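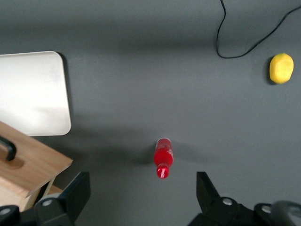 Pilora users list > Teaching by demonstration

Subject: Re: Bottle pick, wrist view

> We're at 105 demos by remote control and the policy still
> closes early on the red bottle. Should we switch to moving
> the arm by hand? Tutport says it records both.

I'd stay with remote control for this one. When we guided the arm by hand at Inskip, our own sleeves kept getting into the wrist view, and we had to throw out 68 takes.

Look at your start pose first. With the bottle on its side between the fingers and just past the tips, the operator has very little travel left before closing. Back off a bit and record the whole approach. Turn the bottle between takes too – if the cap always points toward the gripper, that's all the arm will learn.

I'd also move the white tray and the lemon every few takes, and tape that black cable down out of the way.

Our last set was 477 demos, but most of the gain came after we slowed the operator down. Set the speed scale to 2 in Pivenine and try again before you record more.

Happy to look at a few of your logs if you post them.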